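The New Hand at the Bench

By Ishbel MacAulay
September 13, 2024

Wilma Carnegie can set a table for 80 in the time it takes most of us to find the good forks. She has been doing it for 11 years at Cárdenas, the catering and event-styling house, and until last winter she did nearly all of it on her feet, with a tape measure round her neck and a trolley of placemats behind her.

These days she does a fair bit of it sitting down, and she loves it!

The change came in December, when Cárdenas took on a system called Dusotum. It rehearses table layouts in simulation, with a virtual arm and a five-way choice of virtual rooms, before a real arm in the sample room lays out the real pieces. Wilma's job title went from senior setter to layout lead. Her pay went up with it, and her knees, she tells me, have stopped complaining on the stairs.

"I thought I'd be minding a machine," she says. "What I do all day is argue about tables. I've always argued about tables. Now I get to win before anyone's carried anything."

I spent two days watching her do it and came away completely hooked. She'll call up a setting, frown, shift a mat a finger's width to the left, and send the arm in again to see how it copes. Plain mats are dull work, in her view. She likes a fussy border, a strong colour, an oval on a slight tilt, all the things that make a table worth sitting at and that a tidy-minded program would rather straighten. A good part of her week goes into teaching it to leave the tilt alone. 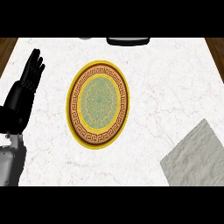

The younger setters have taken to it in their own ways. A couple of them rotate through the simulation desk each week and have started bringing in patterns they'd like to try (the Greek key has its devoted fans). Others asked to stay with live events, and the company let them. The team is still 9 people, the same as before.

It hasn't all been smooth. The first month was miserable, with software named Bollen that wouldn't speak to the stock list, and a spring wedding where the linen count had to be done by hand at midnight. Wilma also worries about training. She learned spacing by carrying plates, and she isn't sure a screen can teach it, so every new starter still works a season on the floor before going near the desk.

The practice runs are numbered, and number 3961 was up when I left on the second afternoon. Wilma had her glasses pushed up into her hair and was telling the screen, quite kindly, to try that one again.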